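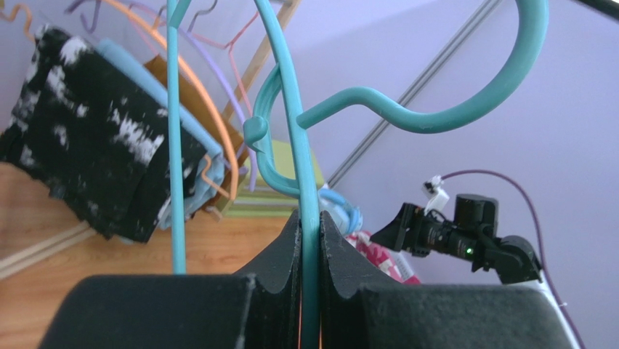
그림 3. 손목 카메라 시점의 옷걸이 파지. 폼 패드를 댄 두 손가락이 청록색 플라스틱 옷걸이의 세로 봉을 물고 있으며, 오른쪽에 다른 팔의 카메라 모듈이 보인다.

4.2 파지 안전 지침의 적용 범위에 대한 검토

의류 취급 작업에 적용되는 현행 사내 지침은 대부분 단단한 부품을 다루던 시기의 문서를 손질한 것이다. 본 연구에서 검토한 Rostex 지침과 Plarwood 지침도 예외가 아니다. 두 문서 모두 손가락 표면에 완충재를 부착할 것을 요구하지만, 완충재가 무엇을 보호해야 하는지는 밝히지 않는다. 대상물의 긁힘을 막으려는 것인지, 사람의 손이 끼었을 때의 압력을 낮추려는 것인지에 따라 두께와 경도의 요구치가 달라진다. 이 구분이 없는 조항을 준수했다는 기록에 어떤 의미가 있는지 우리는 의문을 가진다.

그림 3과 같은 파지에서는 문제가 더 구체적으로 드러난다. 가는 봉을 두 면으로 물면 접촉 면적이 작고, 폼의 변형량은 봉의 굵기와 조임 위치에 따라 크게 달라진다. Rostex 지침은 파지력의 상한만을 정하고 측정 위치를 지정하지 않는다. 같은 장치라도 손가락 끝에서 잰 값과 안쪽에서 잰 값이 다를 수 있으므로, 상한을 지켰다는 보고는 측정 조건이 함께 적히지 않는 한 서로 비교할 수 없다. Plarwood 지침은 측정 위치를 정해 두었으나 시험편이 평판이어서 봉 형태의 대상에 그대로 옮기기는 어렵다.

우리는 Wannasri 작업 기록에서 옷걸이 파지 1,180건을 추려 두 지침의 점검표에 대조하였다. 이 가운데 점검 항목이 모두 채워진 기록은 900건이었다. 이 비율을 준수율로 읽는 것은 성급하다. 점검표의 항목은 작업자가 스스로 표시하며, 폼의 마모 상태를 묻는 항목에는 판정 기준이 없다. '양호'라는 표시가 관찰의 결과인지 습관의 결과인지 기록만으로는 가려낼 수 없었다.

두 팔이 한 공간에서 움직이는 경우의 규정은 더욱 빈약하다. 팔 사이의 최소 간격은 두 지침에 모두 있으나, 그 값은 팔의 골격을 기준으로 계산된다. 카메라 모듈처럼 나중에 덧붙인 장치와 늘어진 케이블은 계산에서 빠져 있다. 옷걸이처럼 고리와 굽은 팔이 있는 물체를 든 채 이동하면 걸림이 생길 수 있는 곳은 바로 그런 부분이다. Brastach 개정안은 부착물을 포함한 외곽을 기준으로 삼자고 제안하지만, 케이블의 처짐을 어떻게 모형화할지는 부속서로 미루었고 그 부속서는 아직 공개되지 않았다.

이상의 검토에 따라 본 연구의 이후 실험에서는 네 가지 사항을 별도로 기록한다. 파지력의 측정 위치, 대상물의 단면 형상, 폼의 교체 시점, 그리고 부착물을 포함한 팔의 외곽 치수이다. 이 항목들이 사고를 줄인다는 근거는 아직 없다. 다만 기존 점검표로는 그러한 근거를 확인할 수도, 반박할 수도 없다. 기록 양식의 변경이 작업 시간에 미치는 영향은 5장에서 다룬다.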